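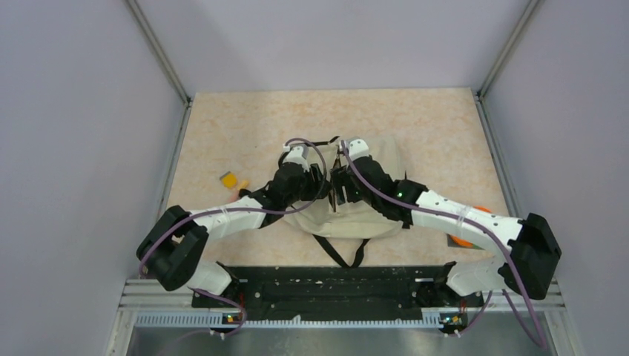 How to clean a fabric backpack by hand

Print this page | E-mail this to a friend

Filed under: Home & Laundry > Bags, Shoes and Awkward Things

22/09/2019

I put my old canvas rucksack through the washing machine once and I've regretted it ever since. The lining bunched up, the straps went hard and the back panel has never sat flat again. So now I do all our bags by hand, and it takes me roughly 25 minutes plus drying (which is the boring bit, but we'll get to that).

You'll want a washing-up bowl, a sponge, an old toothbrush, a towel you don't much care about and some mild liquid soap. I use the Fornotex wool wash as it's what's under the sink, but any gentle one will do. No bleach, and go easy on anything that says "brightening" if your bag is a pale colour, as mine came out with lighter blotches.

First, empty it. Properly! Lay the bag flat on a table, pinch the top edge so it opens wide and get your hand right down into the corners. Then do the little pockets, and then the little pockets inside those. I found a Caltevard bus ticket from May in mine, along with enough biscuit crumbs for a small cheesecake. Turn the whole thing upside down over the bin and give it a good slap. If your hoover has a crevice tool, run it along the bottom seam.

Next, loosen every strap to its full length and let them hang free. The dirt likes to hide under the buckles, and you won't reach it with the straps done up tight. If there's a drawcord, pull it out as far as it'll go as well — the bit that sits inside the channel is usually filthy.

Mix a small squirt of soap into lukewarm water and try it somewhere that doesn't show. Happy with that? Wring the sponge out well and work from the top of the bag downwards in small circles. Damp is plenty. Use the toothbrush on the base, the zips and the part of the straps that rubs on your shoulders. I go over the base 3 times, more if it's been on a train floor.

Rinse the sponge, go over everything again with clean water, then press the bag hard with the towel. Don't wring it.

For drying, stuff it with a dry towel for the first hour, take that out, and hang the bag upside down with all the zips open. Keep it off the radiator. Mine hangs from the shower rail overnight, and the padded straps are always last to dry, so give them a squeeze before you put anything back in.

Tags: backpacks, canvas, hand washing, stains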